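Postma's Autumn Print and Pin Collection Brings a Whole Orchard of Tiny Painted Characters to Hultlow

HULTLOW, October – Illustrator Pacita Fajardo's painted fruit and vegetable characters are getting their first full collection! Postma, the Hultlow gift and print shop, is putting out The Lantern Orchard this month, a set of art prints, enamel pins, tea towels and mugs built around the pumpkins, plums and one very grumpy turnip that Fajardo has been painting since she was in art school.

If you have visited the shop over the past couple of years you have probably met the turnip already. He turned up on a greeting card, sold out over a weekend, came back on a sticker, and has been getting fan mail ever since (real mail, with stamps, most of it from children and a surprising amount of it from grandparents). In the new collection he finally gets a cape. He does not look pleased about it.

"I paint these little guys late at night with the radio on, and I never planned for them to have outfits," said Fajardo. "Then I gave a plum a pair of bat wings for a friend's birthday card and I couldn't stop. The plum needed someone to fly around with, so I painted a fig. The fig needed a hat. By the end of the summer I had a whole parade."

There are 194 characters in the collection, and every one of them was painted by hand in gouache on paper before it went anywhere near a scanner. The big parade print shows all of them winding up a hill toward a lantern-lit gate, and it's the kind of picture you can stand in front of for a long time. There's a pear dressed as a ghost who forgot to cut eye holes. There's a string of garlic holding hands. Near the back, three peas are sharing one wizard robe, and it is plainly too big for them.

The parade print comes in two sizes, on a thick cotton paper with a slightly rough surface that keeps the soft edges of Fajardo's brushwork. The first run is 2,000 prints across both sizes, each one numbered in pencil. Smaller single-character prints are open edition, so the turnip will be around for as long as people want him.

The mugs were the hardest part to get right. Fajardo's colors lean on deep plum and a warm, dusty orange, and early samples came back much too bright. Raíssa Coutinho, who runs product design at Postma, went back and forth with the decorators at Lullell until the orange matched the painting.

"I had the original propped up next to my kettle for weeks," said Coutinho. "Every time a sample came in I made tea in it and looked at the two side by side. The one we chose made me laugh out loud, because the turnip's scowl came through perfectly. You can see the tiny line over his left eyebrow!"

There are 2 mug designs. The first wraps the parade all the way around, so the end of the line meets the front and the characters seem to march in a circle. The second is plain cream on the outside with the turnip painted at the bottom of the inside, waiting for you when you finish your cocoa. Both hold a generous serving and both can go in the dishwasher.

The enamel pins come in sets of 3, packed on a folded card that opens up into a small paper stage. Stand the card on a shelf, stick the pins through the backdrop, and you have a play going. The sets are named for the acts they belong to: Dusk, Lanterns and Home Before Bedtime. Collectors have been asking for a Fajardo pin for ages, and Coutinho says the Lanterns set was the one everybody in the shop wanted to take home. 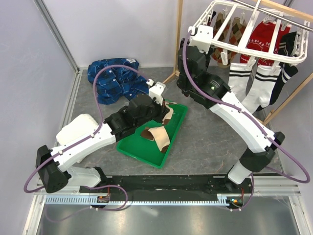
Tea towels round things out, printed on unbleached linen with a repeat of mushrooms in nightcaps. They're lovely hanging on an oven door, and they would also look great in a frame if you can't bring yourself to dry dishes with them.

Alongside the collection, Postma is bringing back Cliker, its free coloring page series, with a new page drawn by Fajardo for each act of the parade. The pages can be picked up at the counter or printed at home, and finished ones will be hung in the shop window until the season is over. Grown-ups are very welcome to send theirs in too. Last time the window filled up so fast that the pages spread to the ceiling.

Fajardo will be in the shop on opening day from 2 p.m., signing prints and adding a quick pencil doodle to the back of any parade print bought in person. She takes requests, and she has promised to try any fruit or vegetable you can name in any costume you like.

The Lantern Orchard will be on sale in the Hultlow shop and on the Postma website. Shops that would like to carry the pins or cards can ask for a wholesale list at the counter or through the contact page. Preview images of the prints and mugs are available to press on request from Raíssa Coutinho at Postma.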